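3.2 Layering of covers on occupied beds

Bedding was recorded in 66 sleeping rooms across the Skirkdale and Brusden households. For each bed we noted the lowest visible cover, any cover laid over it, and the objects resting on either. Bed 17 is used here to illustrate the class we call partial overlay, in which the upper cover leaves a substantial part of the lower one exposed.

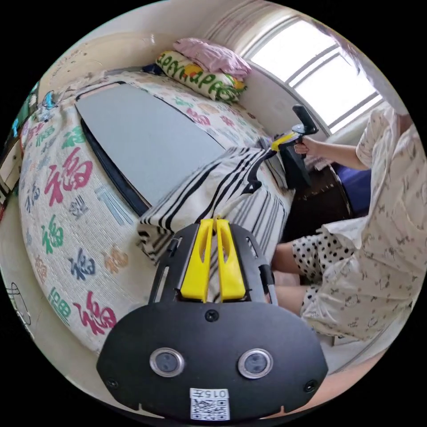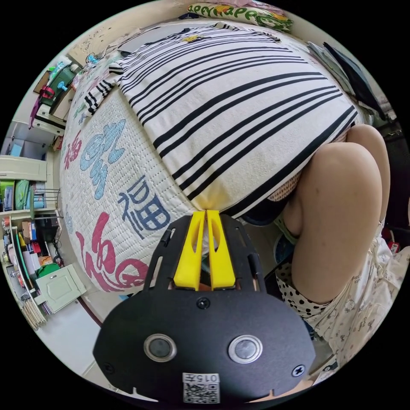

Figure 2. Bed 17, two views. A striped black-and-white blanket lies over a white quilt printed with the character 福 in several colours. The pink pillow and the grey board are seen in the first view only.

Partial overlay was coded wherever the pattern of the lower cover could be identified without lifting the upper one. On Bed 17 the quilt meets this condition in both views. The blanket was coded as draped, the term being reserved for covers with at least one hanging or folded portion. Stacked pillows were entered as a single group, with the upper pillow (pink, in this case) listed first. Rigid items such as the board were entered separately and excluded from the layer count, giving Bed 17 a value of 2.

Coding was carried out by Moffat and checked by Xaba against the full set of 135 records. Disagreements mostly concerned blankets folded at the foot of the bed, which the Grorkville scheme treats as stored and the Căpraru scheme as in use. We follow the latter.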